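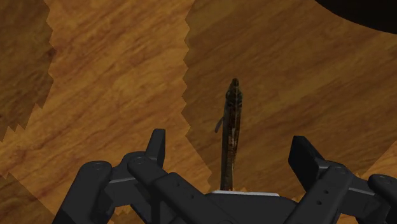 wood tabletop render

Busura wrote:
Question on oiling a table. I'm refinishing a kitchen table, oak veneer on the leaves and solid in the middle. Sanded to 120 and put on one coat of Oltalby hard oil in December. The leaves came out lighter than the center. Do I sand it all back or keep adding coats?

sidum_shop wrote:
Keep adding. One coat tells you very little. Mine evened out after three.

Kettleback wrote:
Disagree. Veneer and solid wood take oil differently and more coats won't fix that. Sand the center lightly, then use a tinted oil on the leaves only. Try it on the underside first.

Busura wrote:
How far can I sand the veneer? It's from the 80s I think.

Kettleback wrote:
By hand, with 200 or finer, and stop early. No power sander. I went through the edge on a dresser that way and had to patch it.

sidum_shop wrote:
Which is why I said don't sand. Tinted oil on veneer goes blotchy if there is any old finish left in it. Wipe the leaves with mineral spirits and look at them in daylight. If you see shiny spots, there is still varnish on there.

plainpine wrote:
Leave it six weeks in a bright room before you do anything. Oak darkens. Take the leaves out of the closet, they never see any light in there.

Busura wrote:
They were in the closet, yes. Wiped them tonight and there are shiny spots near one end. So stripper on that end, then a second coat on everything?

Kettleback wrote:
Strip the whole leaf, not one end. You'll get a line otherwise.

sidum_shop wrote:
Agree with that part. Lay the rags out flat outside when you're done, oily rags can catch fire in a pile.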